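Sorting Mixed Household Items at a Shared Table: Project Report

Group members: Kumaresan Rajan, Nayara Macedo, Maiara Cordeiro
Unit supervisor: Sharada Poduval

3. Method

The project compared two layouts for a shared table in the Kanora student lounge. In layout A, items were placed wherever there was room. In layout B, upright containers were kept to the back and flat items to the front. Participants were asked to find and pick up a named item, and the time was taken from the end of the spoken instruction to first contact. The group recruited 19 participants, each of whom completed trials under both layouts.

Items were chosen to vary in shape, packaging and stability. Loose fruit was included as it has no flat base and its orientation changes between trials. A felt surface was preferred to bare tabletop to limit rolling and glare.

3.2 Surface and items

The working surface was a table with rounded corners covered in teal-blue felt. A folding screen of beige woven panels closed off the back and the right side to reduce visual distraction.
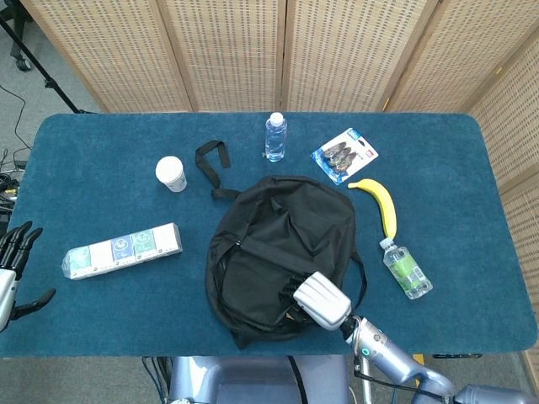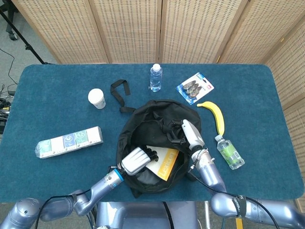
Water bottle, lidded paper cup, blister pack and banana on the felt surface.

Drinks containers were kept closed throughout. Item positions were recorded on a paper grid before each block, and any item that shifted was returned to its recorded square.

3.3 Limitations

Timing was done by hand with a stopwatch, and reaction error was not corrected for. Of the trials collected, 52 were discarded where the instruction was misheard or repeated. The colour of the felt was not varied, so no claim is made about contrast between item and background. Maiara Cordeiro re-timed a subset of trials from audio; these values are listed in Appendix B.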